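Print this message
E-mail this message

From: Sivaprasad Chettiar
To: Stetbridge rack and cabling list
Date: Mar 27, 2022
Subject: Re: Bench rack order, bottom up or top down?

Yevdokiia Stetsiuk wrote:

> We have inherited a short open rack at the Ninddale office and I have
> to load it before the move in April. One switch, one server, one
> shelf. The server came with a rail kit, the switch with two ears and a
> bag of screws. The rack has square holes and printed unit numbers.
> Questions:
>
> - Does the switch go above the server or below it?
> - Do I need to leave a unit free between them?
> - The old cage nuts are a mix. Can I reuse them?
> - Can the rack travel loaded? The drive is 20 miles, the last 2 of
> them on gravel.
>
> The previous admin left no drawing.

Taking these in order.

Switch on top. On an open rack of this height the patch leads come over or down the side, and with the switch in the top position they reach the ports without crossing the server's drive bays. If you put the switch at the bottom, every lead hangs in front of something you will want to pull out later. The weight argument points the same way. The server is the heavy item and should sit as low as the shelf permits.

Free unit: not required for a shallow switch with side exhaust over a server that breathes front to back. Check which way your switch moves air before you accept that. The Nustard bench rack had a switch with its intake on the left, and the rack was pushed against a cabinet on the left. It ran 16 degrees above the unit next to it until the rack was moved out from the cabinet.

Cage nuts: sort them before you fit any. Three threads are in common use (M5, M6, 10-32) and a mixed bag will contain at least two. Run one known screw by hand into each nut, all the way. If it binds at the second turn, it goes in the other tin. Do not use a driver to find out. New nuts in bags of 1,000 are cheap per piece and absurd for one rack, so ask on the list and someone will post you a handful.

Numbering: read the printed numbers on both rails before you fit the first nut, and write the positions down. On most rails each unit is three holes, and the boundary between units falls in the narrower gap. Nearly every crooked install I have been asked to look at was one hole off on one side. The person fitting it had counted from the top on the left and from the bottom on the right.

Our own is the same arrangement: a 24-port NETGEAR switch at the top, the server directly beneath it, and an open shelf at the bottom with nothing on it. I would keep the shelf in the lowest position even if you have no present use for it. It takes the small items that have no ears, such as a modem or a power brick, and during fitting it gives you somewhere to put the screws.

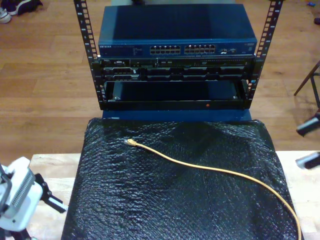 Zinhle Engelbrecht disagrees with me about the shelf and asked me to pass it on, as her posts are still bouncing. She would put it between the switch and the server. Her reasoning is that small items with short leads need to be near the switch, and that a bottom shelf collects dust and offcuts of cable tie. She also points out that a shelf fixed at the front only will droop under a power brick, and the droop is easier to notice at eye level. I accept the last point. Fix it at four corners if the shelf is deep enough to reach the rear posts, and if it is not, keep the load close to the front lip.

Transport: no, do not move it loaded. An open frame has very little resistance to racking (the other kind) and the rail kit is designed for a static load. On gravel the server will work against its front latches. What we do:

1. Photograph the front and back with the leads in place.
2. Label both ends of every lead. Port number at the switch end, device name at the other.
3. Pull the leads and bag them by device.
4. Server out first if the frame is bolted down, switch out first if it is free-standing.
5. Leave the drives in their caddies only if the caddies latch positively. Otherwise number them by bay, take them out and pack them separately.
6. Leave the rails and the shelf on the frame. They keep it square.

Wrap: bubble wrap against bare equipment should be the antistatic grade. Color is not a dependable guide, so read the roll label. Bubbles face in. For the server use two layers and a snug box, with rigid foam at the corners, as wrap alone goes flat under that weight after an hour on the road. The switch can go in a single layer, ears removed and taped in a bag to the lid. Do not tape directly onto the lid if you care about the paint; tape to the wrap.

Refitting at the other end takes less time than people allow. Ivan Fedoruk did the Cárdenas one alone, but I would still have a second pair of hands for the server. Tighten nothing until all four corners of a device are started.

One question back to you. Is the base under your rack fixed to it, or is the frame only standing on it? If it is only standing, do not slide the server out fully on its rails with the switch removed. The frame will tip forward. Bolt it or have someone hold it.

Qianru Mao has the blank elevation drawing if you want one to fill in. It is a single page and prints at letter size.

Sivaprasad

Print this message
E-mail this message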